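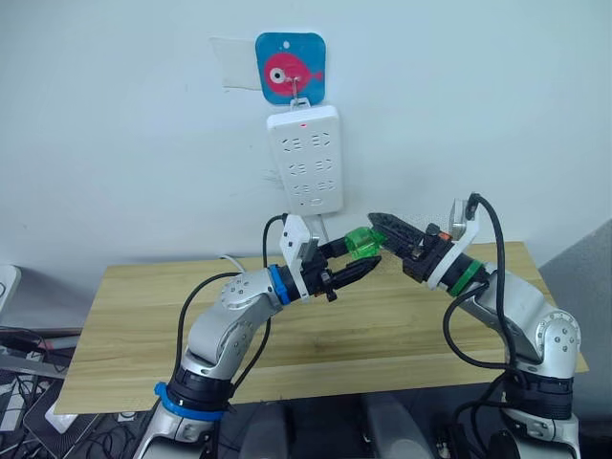
October
By Brenda Olivares

Dear Védís,

Thank you for your patience with this one. I know I promised it before the apple festival, and then the apple festival swallowed us whole, as it does every year. I'm happy to say the Jullthorpe oral history project is in good shape, and your grant is being spent on the things we said it would be spent on (plus one extra power cord).

We have now recorded 30 interviews, most of them with people who worked at the Hirnholm cannery or grew up in the streets behind it. The longest ran well past supper and had to be finished the following Saturday, when our speaker remembered a whole second flood she had left out. I've kept both sittings together in the archive so a listener can follow her from start to finish.

Transcription is slower than I hoped. An hour of talk takes most of a working day to type up, and longer when two sisters are correcting each other, which happened more than once this fall. We have 1549 pages typed and checked against the sound. The rest should be done over the winter, provided the heating in the back office holds out.

The school visits have been the happy surprise. We planned on two and have done four, and the eighth graders at Prorkholm asked better questions than I did! One boy wanted to know what the cannery smelled like on the first warm day of the year, and he got a ten-minute answer. That recording is going into the listening booth at the library, with the family's blessing.

Spending is close to plan. We have used 60 percent of the grant, mostly on transcription and travel. Travel came in a little high - the bus to Hirnholm no longer runs on weekends, so I have been paying mileage - but printing has been cheaper than the quote and the two nearly even out. I'd like to move what is left of the printing money over to transcription, if you are comfortable with that.

Still to do are the permission forms for the older tapes, a few of which have no name on the label at all, and the booklet, where I have a first chapter and a great many sticky notes. I'd love for you to come and hear some of the recordings before the snow. Just let me know which afternoon suits you and I'll put the coffee on.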